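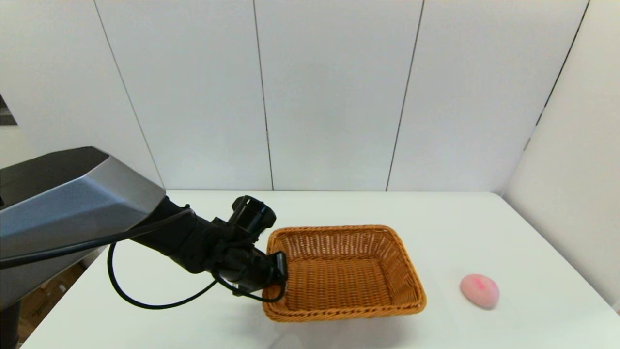

Workshop Tips > Bench Automation > Grippers

Posted in December by the Brarero bench desk

Comparing two grippers on one arm takes more care than the spec sheets suggest. Keep the test bench plain, and use the same two props in every run. A shallow wicker basket and a small pink egg-shaped object on a white tabletop will do: the woven rim tests contact with a hard, uneven edge, and the egg tests grip on a smooth, rounded surface. Leave clear table between the two.

Set the closing speed to 12 mm per second for the first runs. Do 60 cycles with the Dosach fingers, swap, and do 60 with the Favow pair. Log drops and late releases separately - they have different causes. Rotate the basket 180 degrees halfway through each set.

Check the cable loop before changing the wrist angle. It needs enough slack for the full turn, but a loop that hangs low can catch the rim.

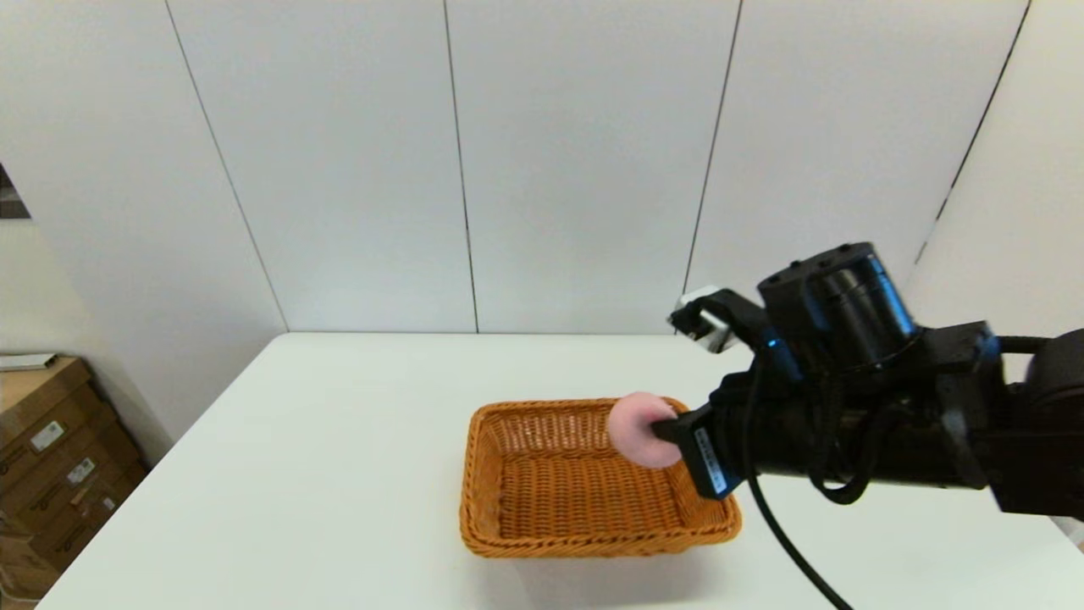
Munasinghe wrote in to say that release height matters more than closing force, and that lowering the fingers to just above the rim before opening cut late releases from 53 to 12 over a long run. The same note advises against changing height and force in one session.

For soft objects, start at the lowest force setting and raise it one step at a time. Stop when the object survives a slow lift and a short sideways move. Inspect the fingertips between sets and wipe them with a dry cloth.

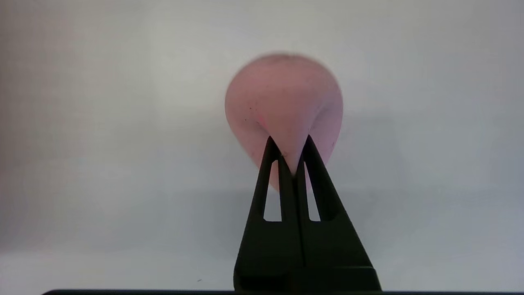
Soft object held between the fingertips, wrist view.

A wrist camera is worth fitting for this stage. Creases near the tips are easy to compare from run to run - save one still per force step and label it with the setting.

Contact: Brarero Workshop Pages | Copyright Brarero | Back to top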